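The bus got to Brimura at ten past four, and the rain had been falling long enough that the ground looked like a car park with goals on it. Tomos Vaughan was first off. He had managed Loner for six weeks and he still liked to see a field before his players did, so he could decide what face to wear when they asked him about it.

He walked out to the center circle and pressed his heel down. Water came up around the shoe.

"They'll play it," said Magnusson, behind him. Magnusson was the captain, thirty-four, with two bad knees and a coat that came down past both of them. "They've sold the tickets."

"How many?"

"3000. It was on the radio."

Loner usually drew 994 on a good afternoon, a number Tomos knew because the club secretary wrote it in chalk by the turnstile the day it happened and no one had beaten it since. He looked at the stand. It had a roof at one end only.

"We don't pass it through the middle," he said. "Tell Lutik."

"You tell Lutik."

Lutik was nineteen and had never kicked a ball long in his life unless somebody made him. He sat in the corner of the visitors' dressing room with his headphones on and his boots already laced, two hours early. Tomos sat down next to him and waited. After a while the headphones came off.

"It's wet," Tomos said.

"I saw."

"If you try to turn on the ball tonight, it'll stop and you'll keep going. Then they're away. So I want you to hit it first time, over the top, into the corners. It's ugly. I know that."

"For how long?"

"Until I tell you different."

Lutik nodded and put the headphones back on. Tomos could not tell if that meant yes.

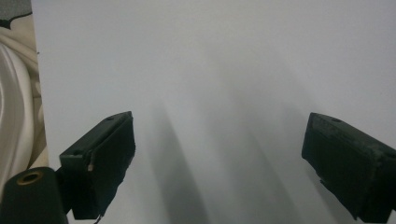 Brimura scored in the sixth minute. It was a corner, badly hit, and it skidded under three pairs of legs before somebody's shin sent it in. The 3000 made a noise that came down off the one piece of roof and stayed there. Tomos wrote nothing down. His assistant wrote the time.

For half an hour after that Loner did what they had been told. Lutik hit it long, and then he hit it long again. Most of them ran out of play. One stopped dead in a puddle by the flag and the Brimura fullback ran past it, came back, and fell over. Magnusson won every header and lost every second ball. Nothing about it looked like a team that had gone five matches without losing.

At halftime they sat with towels over their heads. Steam came off the shirts.

"It's one goal," Tomos said. "It was their only shot. Their left back is finished, he can't turn. Keep putting it behind him."

"I could go at him," Lutik said.

"On that?"

"It's better on that side. It's under the roof. It's nearly dry."

Tomos looked at Magnusson, who was holding a bag of ice on his knee and gave a small shrug. Tomos had stood in the center circle that afternoon and tested one patch of grass with one heel. He had not walked over to the far side at all.

"All right," he said. "That side only. Anywhere else, you kick it."

It took until ten minutes from the end. Lutik got it by the touchline with his back to the field, let it run across him, and turned. The left back went to ground and slid a long way. The cross was low and Magnusson reached it with the outside of his foot, on the bad knee, and the ball hit the post and went in. He didn't celebrate. He stayed where he was for a moment and then put his arm up for the bench.

They finished with ten men on their own goal line and the keeper shouting at all of them. One each.

The reporter from the radio wanted to know if Tomos was pleased. He said a point away from home was fine. He said there were things to fix, and that the boy had done well, and that he would rather not talk about the knee until the doctor had seen it.

The bus had 50 seats and Magnusson took two of them, his leg stretched out along the back row. Lutik was asleep before they reached the main road. Tomos sat up front with the wipers going and took out his notebook. He wrote the score, and under it he wrote: walk the whole field.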